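By my second Friday at Trilturley I had stopped saying "the robot" and started saying "us," as in, "We dropped it again." That's what happens when you spend your days steering a pair of arms through kitchen chores so that a computer can study how you did it. I came to write a story and ended up on the shift rota!

The project is called Tinunov, and its diet is examples. One example is one try at one chore, start to finish, saved with everything the arms did along the way. The target for a single chore is 1,000 of them. When I arrived, the tray job stood at 264, and the whole collection (all chores, good days and bad) came to 2,481.

You'd think the trick would be doing it perfectly every time. I did, and I got very smooth and very proud of myself, and then I was told to please start messing up a little. If the system only ever sees tidy tries, it has no idea what to do when a grip goes crooked. So you come in at a bad angle, you fix it, you carry on. You also shuffle the stuff on the mat between tries – toy food over here, dishes over there – so it doesn't learn one spot by heart.

Trays are the worst, by the way. One arm can manage a piece of fruit, but a tray wants both, one gripper on each side, and if your left hand gets ahead of your right the whole thing twists. My shoulders ached from it, and I was sitting down.

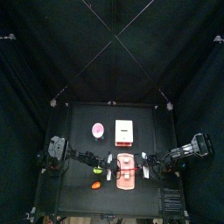 Aryee told me over lunch that the tries she throws out teach her more than the ones she keeps, mostly about which operators need a break. She caps everyone at 15 minutes in the chair. I thought that was soft until I sneaked past it one afternoon in November and my last few tries all went in the bin.

The next batch goes over to Gusodthorpe for training, crooked grips and all. A few of mine are in there.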